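Sheep breeders from four valleys have agreed to sell their wool together

The wool growers of the Sepúlveda valley and three neighbouring valleys decided in June to put their fleeces into one common sale, after two seasons in which most of them could not find a buyer at all. The agreement was signed at the end of a long meeting in the Fleltov market hall, which started at 9.30 in the morning and was still going on after lunch.

The new group has 30 member farms. Together they keep 3397 ewes, mainly of crossbred type, and the smallest flock has fewer than 20 animals. Until now every farm dealt with the merchants alone. Merchants did not want to drive up to the high farms for a few bags, and a part of the wool stayed in barns or was put under fruit trees as mulch.

Under the agreement, the wool will be brought after shearing to a rented store in Fleltov, where it will be sorted in three classes and pressed in bales. The first sale is planned for the autumn. Each farm pays 200 euros to enter, and this money covers the rent of the store and a used press, which was bought from a closed spinning mill.

"We do not expect to become rich from wool," said Tadeo Cáceres, who was chosen to lead the group for the first two years. "The shearer must be paid in any case. If the wool pays the shearer, then I am already satisfied, and many of my neighbours think the same."

The sorting rules were the most discussed point of the meeting. Belly wool and stained pieces must be kept apart already on the farm, and fleeces marked with paint will go in the lowest class. Some members with older sheds said they have no clean floor for shearing and asked for more time. It was agreed that they may use the yard of another member in the first season, if the two farms arrange the transport between them and the animals have valid health papers.

Liesbeth Van Damme, a wool adviser who helped to write the rules, told the meeting that a trial lot from last year was weighed at 1069 kilograms and lost less weight in washing than she had feared. She advised the farmers to keep sheep away from hay racks in the last days before shearing – the small pieces of hay in the neck wool are difficult to take out later and they lower the price.

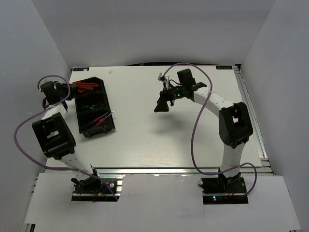
A black organiser tray on a white table, with two robot arms at the near side. Photo: Nirotik

We use cookies to remember your settings and to count visits. By continuing to read you accept our cookie policy. Accept | Manage settings

Two possible buyers have already asked for samples. One of them, the insulation maker Javari, is interested in the lowest class, for which there was no market in the region before. Prices were not discussed in the open part of the meeting.

Farms which want to join can still do it before the store opens. They must declare the number of ewes and the breed, and say if the wool of rams and lambs will be delivered too – lamb wool is packed separately. The next meeting of the group will be held in the same hall, when the first bales are ready.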